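Session 6: Sectioning for a graduated bob

Clean sections make everything that follows easier, and this is where a bob really starts to take shape! Part from the centre to the nape, then ear to ear, and clip each panel flat. Work on the nape first, in slices you can see through.
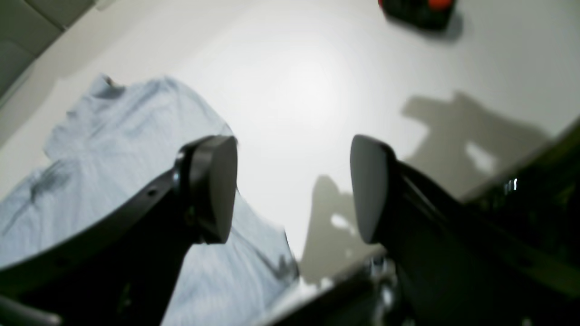
Tension is our next topic, and I love teaching it. Hold each slice between two fingers, low and even, and comb twice before you cut. Picture two rounded pads facing each other across an open gap, like the grey ones on the black gripper: your fingertips should meet the hair squarely from both sides – no twisting. Pull too hard near the ears and the line jumps up.

For next time: practise 3 napes on the training head, 40 minutes each, and bring your Lutier combs.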